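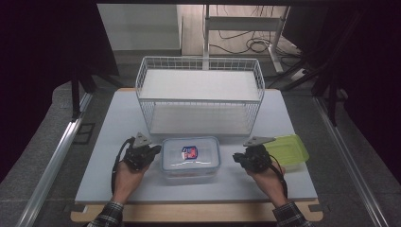
Wire rack and clear container on the tabletop

Re: label printer for the Bollcombe stockroom

Hi all,

Thanks for the replies! I went ahead and put the Girard thermal printer on the packing bench, and I'm really happy with it. It ran 200 shelf labels before lunch without a single skew, and the codes scan first time even at the small size. Setup was easy too: plug in, load the roll, pick the stock width, done.

> On the old one we never got past 90 labels before the
> ribbon wrinkled. Does the Girard take the Mallalberg rolls,
> or do we have to buy new stock? We still have 85 of them
> in the back.

It takes them! You do need the narrow spindle (in the bag taped under the lid, I nearly threw mine out). Darkness at the middle setting is plenty for the Mallalberg paper. Any higher and the thin bars start to bleed into each other. 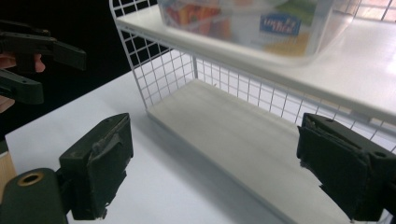 Drivers and templates

The Drultmont template pack opens fine, but change the margin to zero first or the last digit drops off. I've saved a fixed copy in the shared folder, so please grab that one. The peel-off attachment is great, by the way, so much faster when you're labeling bins by hand. 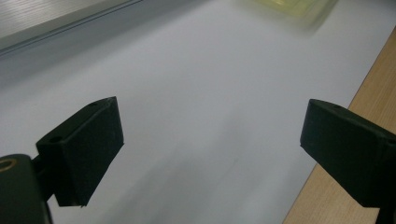

Can two PCs share the printer?
Put it on the network port and add it on each PC by address. USB only works for one at a time.

Shout if you get stuck, I'm on the list until 5 most days.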